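Curno Extends Home Kitchen Safety Program to 136 Households

CURNO, July – The Letum Foundation will widen its home kitchen safety program this fall, offering free cooktop inspections to 136 households in the Prorura and Tsuchiya districts. Enrollment opens Sunday at 9 a.m.

Each visit covers the cooktop, the nearest outlets and the smoke alarm. Residents will receive a written report within two weeks, along with a list of licensed repair shops. Households with a tenant over 65 will be scheduled first.

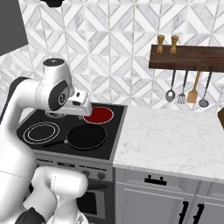

Too many residents wait until a burner fails before asking for help, according to Zahira Gunawan, and a short visit in the fall is far easier to arrange than a repair in the middle of winter. Gunawan added that renters may apply without their landlord's signature.

The program began in four apartment buildings in Prorura and is paid for through the Foundation's annual housing grant. Inspectors do not carry out repairs and will not ask for payment at the door.

Application forms are available at the Letum Foundation office and at both district libraries. Completed forms may be returned by mail or in person.

Media contact: Press Office, Letum Foundation, Curno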